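Reading the Couple Post: How Readers React When a Celebrity Relationship Goes Public on Social Media

Project report, Media and Audiences, second year

Background

Entertainment sites publish a story almost every time a well-known person shares a first photo with a new partner. The stories are short and follow a pattern: the photo, the ages, the previous relationship, a few lines from the caption. Our group wanted to know what readers take away from them, and whether the mention of an ex changes how they feel about the new couple.

Method

We wrote two versions of the same story about a made-up singer, Kingi, and her new boyfriend. Version A covered the post and the caption only. Version B added one paragraph on her unfinished divorce. Both were laid out like a page on Natinthorpe, the student-run entertainment site, with the same headline and the same length of caption.

The survey went out through the Drarkimlow campus mailing list in March. We received 200 complete answers, split evenly between the versions. We then held four group talks with 16 of the people who had answered. Each talk lasted under an hour and was recorded with permission.

Results

Readers of Version A mostly described the couple as "happy" or "cute." Readers of Version B used those words less and wrote longer answers. Many of them asked when the new relationship had started, although the story gave no dates at all. Several were sure it had said there was an overlap. We checked the text again after the first talk and it did not.

Liking for the singer herself was almost the same in both groups. The boyfriend did worse in Version B. People in the talks said he seemed to be "after attention," and they kept to this even when reminded that she had posted the photo.

We also collected nearly 700 public comments from the Nulora fan forum on older couple stories. The same split showed up there, but the forum comments were much harsher than anything said in our talks.
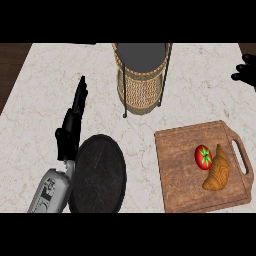
Setting mattered more than we had planned for. Several people in the talks said they judge a couple post by the room behind the couple before they read the caption. A kitchen with a white marble countertop and a woven basket in a thin black stand was read as a shared home, and so as a serious relationship. A restaurant or a beach was read as a date or a trip. We had not included a question on this, so it only appears in the talk notes.

Limits

Most answers came from students under 25, and the mailing list leans toward the arts departments. The story was also short. A longer piece with quotes from friends or a publicist might give other results. Coding of the open answers was done by one person per version, which we would change.

Further work

The next step would be a third version in which the ex is mentioned in the headline only. The survey form and coding sheet are in Appendix 2.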